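Home | Sectors | Opinion | Events | Archive | Subscribe

OPINION
11/20/20
By Snædís Norðdahl

The wrist view should set the plan

The garment handling program at Esov has reached the point at which its managers must decide where to spend the coming year. The proposal before them favors a better motion planner. I have advised the program since April, and I wish to set out in public why I believe that the money should go first to perception, and in particular to what is seen at close range.

The present software divides the work in the usual manner. An overhead camera supplies a depth map of the table. A planner, built on the Moda toolkit, selects a grasp point and a path. A controller carries the gripper down that path and closes it. The camera at the wrist is recorded throughout, yet its pictures are consulted only after a failure, when an engineer opens the log.

This arrangement was inherited from work on boxes and trays, where it served well. A box seen from above remains the same box when the gripper reaches it. Cloth does not offer that assurance. In our review of 751 recorded grasps on padded garments, 226 closed on something other than the feature the planner had named. The planned paths were sound in nearly every one of those cases. The label attached to the grasp point was wrong, and a finer path to the wrong point is of little use to anyone.

The difficulty is easy to understate in a meeting and plain at working distance. A padded garment presents its zipper, its stitching and its straps in almost the same shade of white. From overhead, a glossy ribbon loop and a ridge of piping may both be reduced to a pale line a few pixels wide. At the wrist, the zipper teeth can be told from the topstitching, and the sheen of a woven ribbon separates it from the matte cloth beneath. The information required for a correct decision is already being collected. It arrives after the decision has been made. 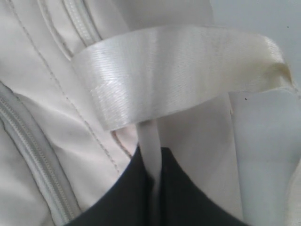
What should change

I would ask the program to adopt two measures before any further work on planning is approved.

The first concerns control. The descent should include a short pause above the cloth, during which the wrist view is classified and the grasp label is either confirmed or withdrawn. Eyvindur Frandsen, who maintains the controller, has objected that a pause lengthens every cycle, including the many that would have succeeded without it. The objection is fair. I would answer that a mistaken grasp costs a full reset of the garment, and that the length of the pause can be tuned once it exists.

The second concerns tooling. Our annotators work in Sandex, which permits one label for each region. A strap that lies over a seam must be called a strap or a seam, and two careful people will often choose differently. The model then learns their disagreement. The Oddsson group has asked repeatedly for layered labels, in which a region may record both what is on top and what is presumed to lie beneath. That request has been deferred on grounds of cost. It should be granted, and the existing recordings should be labeled again under the new scheme.

I do not suggest that planning is finished. Paths near the table edge remain overcautious, and the handling of folded sleeves is poor. These are proper subjects for a later budget. They cannot be measured fairly, however, while the planner is blamed for targets that were wrongly named before it began.

The managers are due to receive the final proposal before the end of the year. I have asked that the grasp review be attached to it in full, with the wrist recordings, so that those who vote on the matter may examine the same evidence as those who wrote it.

Contact the opinion desk | Copyright 2020, all rights reserved | Back to top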